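In Defence of the Wiped Board

There is a moment at the end of any meeting when someone picks up the marker, looks at what has been written, and asks whether anybody needs it. Everyone says yes. It then stays up until December, with PLEASE LEAVE in the corner, guarding a diagram that has lost its meaning and most of its arrows.

I have worked in three offices and taught in two community halls, and I've come to believe the whiteboard is the most badly treated piece of furniture we own. We scribble on it with whatever is nearest. We rub it with a sleeve. We stick things to it with tape, peel off the tape and leave the gum behind, where it collects a grey fur of its own. Then we complain that the board is no good and order another one.

My own conversion came cheaply. I bought a board secondhand for 123 dollars from a design outfit called Kultora that was moving to a smaller floor. It came with a ghost. You could make out the word AMBROSE, underlined twice, and beneath it the number 879. I never learned what Ambrose was, or 879 of what, but I looked at it every morning for a fortnight and started to feel behind on it.

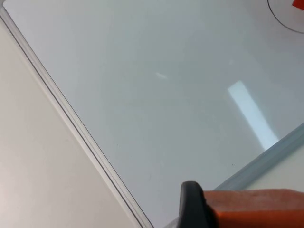
So I cleaned the thing properly, which took an evening, a bottle of isopropyl and more old tea towels than I like to admit. By the end Ambrose had gone and I had a headache and an enormous sense of virtue. I also had a blank board, and found to my surprise that I was in no hurry to put anything on it.

We are told that a blank board is a failure of imagination. The consultants at Mistivness, who once charged my employer for a day of this, hold that a team's walls should be "alive with thinking." Theirs certainly were. There were 286 sticky notes up by lunchtime (this was announced, with applause) and I can't recall the contents of one of them, including my own. The colour was lovely, I'll give them that.

A board doesn't even have to be up on a wall. Lay one flat on a table and people behave differently. They lean in. They stop performing for the back row. You can put objects on it, a block for the front door and a block for the shed, and shove them about while you argue, and nobody has had to learn to draw. Half the decent plans I've been party to were settled by pushing small items around a flat surface – salt shakers, mostly, at the sort of restaurant that frowns on it.

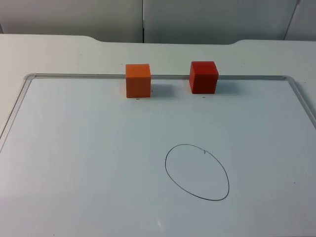 Birdie Ferreira, reading a draft of this, replied that I was romanticizing a tray. Her view is that a board lying down is a board in everyone's way, that it will have a coffee on it inside the hour, and that the whole point of hanging one up is that people who were late can see what they missed. She also keeps PLEASE LEAVE on hers, and would like it known that it works.

I grant her the coffee. I won't grant her the note. If a thing matters, copy it down, and if copying it down is too much trouble, you have your answer about how much it mattered. Wipe the board before you leave the room, with a proper cloth, right into the corners. And put the lid back on the green marker, whoever you are.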